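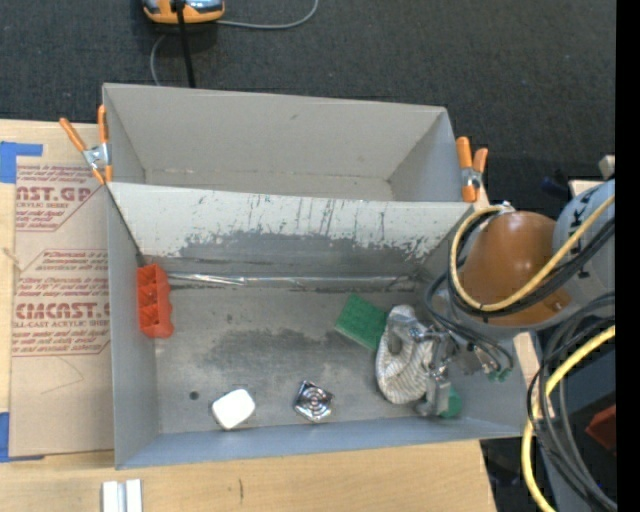
Zandlow Tool Library – notes from the March meeting

I said I'd write these up the same evening, so forgive the spelling (my tea's going cold). We got going at 7:10 in the back room at Fondetthorpe Hall, with Renzo Vitale in the chair and me scribbling.

Last month's notes were passed with one fix: the belt sander went to Carbone for repair, not the jigsaw. Carbone have it on the bench and will ring us.

Money. We have 539 dollars in the account after paying the insurance. Renzo would like to get to 1000 before we think about a second cabinet, and we all nodded at that.

Odds and ends box. This took up most of the evening! The big gray one with the two compartments is staying on the table for now. I moved that we keep the back half clear for returns and put the small stuff in the front half, and that passed. The divider is in a sorry state, all scratched and chipped down to the dark gray, and Renzo offered to sand and repaint it. I'd sooner leave it alone, but I was outvoted. The floor of the front part needs a good scrub too – I'll bring the stiff brush.

Still to be claimed from the front half: the orange-red molded plastic piece with the row of pockets, and the shiny square metal thing with the rings in the middle. We had three different guesses about that one and no winner. If they're yours, speak up before the April meeting or they go on the swap shelf.

Clamps. The orange-handled spring clamps are lovely and everybody wants them, so loans are now 10 days, no renewals.

Open day. We agreed to share the hall with Bustasance, the dance group, and split the 40 dollar fee. Renzo will do the poster, I'm on cookies.

Finished at 8:35. Next meeting same room, and please bring back the long extension cord, whoever has it.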